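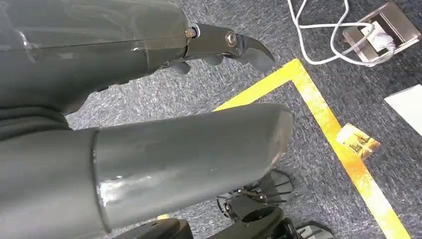
Keeping small parts in order at home

In my drawer there were screws, fuses, buttons, batteries and keys, all together, and every repair began with 20 minutes of searching. Last October I decided to finish with this.

First, empty the whole drawer on an old towel. The towel stops the round things from rolling away. Throw out what is rusty or bent, and do not keep a screw only for the reason that it is a screw.

Sort by use and not by size. Wall plugs stay with the screws that fit them. My neighbor Prodromos sorts everything by length, and he still comes to me to borrow a plug.
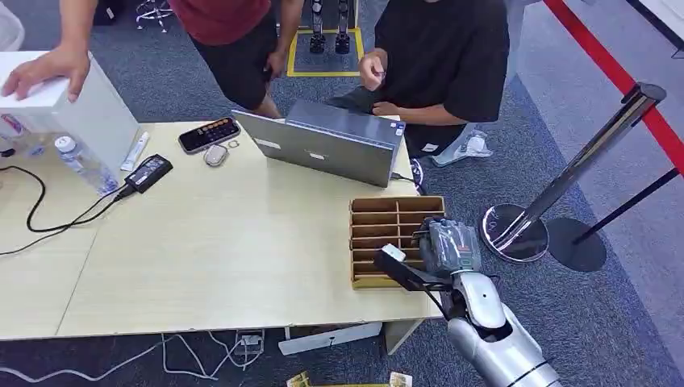 Dividers do not need to cost money. I paid for a plastic set once and the walls broke in one winter. A cardboard tray with a grid of small slots, open on top, is good enough for a table or a deep drawer, and you can cut the partitions again when your needs change. If you make one, cut each strip to half of its height and slide the strips into each other. Glue only the outside corners, and wait 30 minutes before filling.

Labels: write with pencil on paper tape. Marker goes through the cardboard and you cannot correct it.

Batteries should not lie loose together with metal parts. Put tape over the ends of the 9-volt ones.

Oil and glue tubes stand upright in a jar, caps up, away from the heater.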